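Illustrated jewellery is usually priced as if the drawing were the product. I think this is a mistake, and it shows in the failure rate of resin-sealed pieces sold through small online shops.

A paper illustration under a cast dome has two weak points: the ink and the edge. Dye-based inks migrate into uncured resin. Pigment inks mostly do not, provided the paper has been sealed on both faces and left alone for a full day. The edge is worse. Any paper fibre that reaches the bezel wall will draw in moisture, and the grey halo that customers describe as "dirt" is the result.
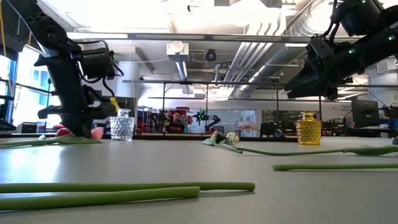 Mereana Lowther, who taught me to set under the Gralska name, trimmed every disc 2 mm short of the bezel and rejected anything closer. I thought it fussy at the time. My own ledger now runs to 1,591 pieces, and nearly all the returns are from the period before I adopted her margin.

Makers object that the extra labour cannot be recovered. Telma Medina has put this to me more than once, and her figures for the Clereck brooches are sound as far as they go. They leave out replacement postage, which at around 90 orders a season cancels the saving.

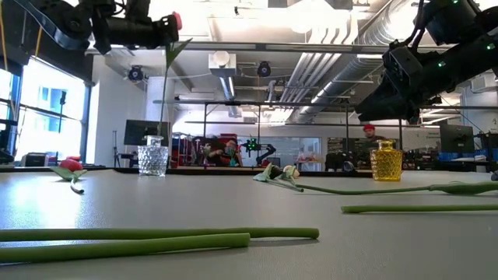 Vases and artificial flowers on the table.

My position is that a listing should state the ink type, the sealant and the colour of the backing metal before it says anything of inspiration. Ogbonna already does so on its earring cards, in three lines of small type.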